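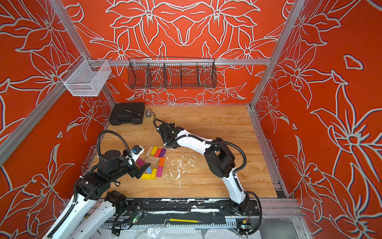
p. 75

2021-08-24

Up at six. Read the rest of the hearing bundle over toast and got as far as tab 9, the emails about the Flastby Road tender. Gwendolyn Fitzsimmons had already rung twice by the time I was out of the shower. She wanted to know if Grindell Shire had filed its reply. It hadn't. It came through at 8.40, twenty minutes before we were due to start, 302 pages in one file with no index.

Hearing by video again. Member kept us waiting a bit, then dealt with the late filing first. Our counsel asked for the morning to read it and was given an hour. I printed the parts on the code of conduct and ran out of toner in the middle of the minutes from January.

Shire's argument is what we expected. They say the position of procurement manager was abolished in a restructure and that Gwendolyn's report on the road contract had nothing to do with it. The restructure paper is dated nine days after her report. Their explanation is that it had been in draft for months. No drafts in the bundle. Counsel has asked for them.

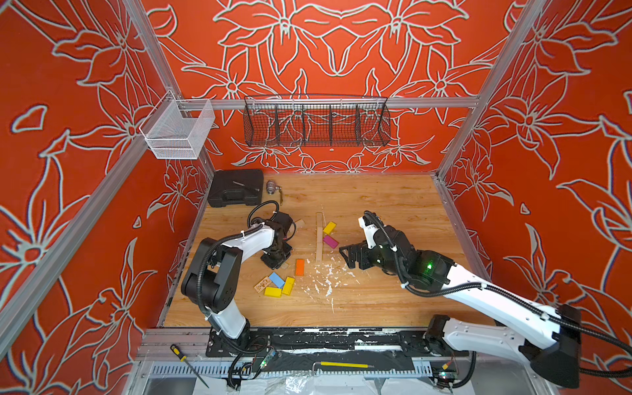 *Wire baskets, one white and one black with dividers.*

Engelbert Widmer gave evidence from eleven until the lunch break. He was deputy mayor at the time and moved the motion. He was calmer than I thought he would be and answered most things directly. He agreed that he had met the director of Lindgren before the tender closed, said it was at a chamber of commerce breakfast, and said they talked about parking. He couldn't remember who else was at the table. Asked whether he had read Gwendolyn's report before voting, he said he had read the summary. Asked who wrote the summary, he said he assumed the general manager's office. I have underlined that in my notes, with the time, 11.52.

Soup for lunch, what was left of it. Took the dog to the end of the street and back. 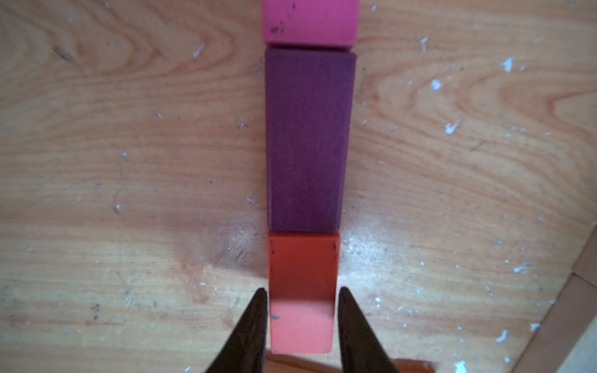
In the afternoon we got through the finance officer and started on the auditor. The finance officer said the variation payments to Lindgren were approved under the $100 000 delegation and so never went to a full meeting of councillors. There were four of them. She was asked if she had ever seen a contract split up that way before and she said once, with Sanari, for the pool filters, and that it was raised in the audit that year. The Shire's barrister objected to the Sanari matter as irrelevant. The Member let it stay in for now.

The auditor is dull but careful. He wouldn't be drawn on motive and I don't blame him. He is back at ten tomorrow.

Gwendolyn rang at five. She is tired and said the cost is worrying her. Her savings are going and her new job pays less. I told her I thought Widmer's evidence had helped but that I wouldn't put money on anything. Some 400 people have signed the petition at the newsagency, which pleased her, though it makes no difference to the tribunal.
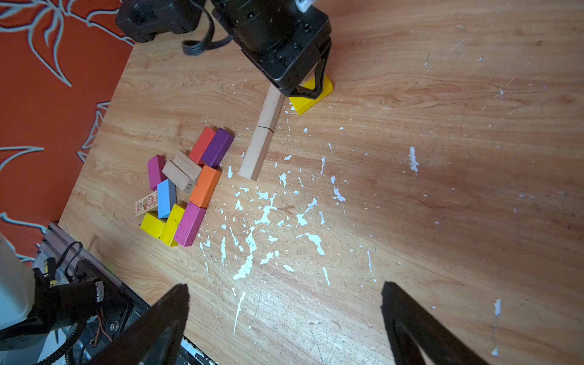 ## To do before ten tomorrow

- Toner.
- Check the January minutes against the version on the Shire website. The one in the reply looks shorter.
- Draft the letter asking for the restructure drafts and send to counsel by eight.
- Find who was acting general manager the week the summary went out.
- Ring Mum back.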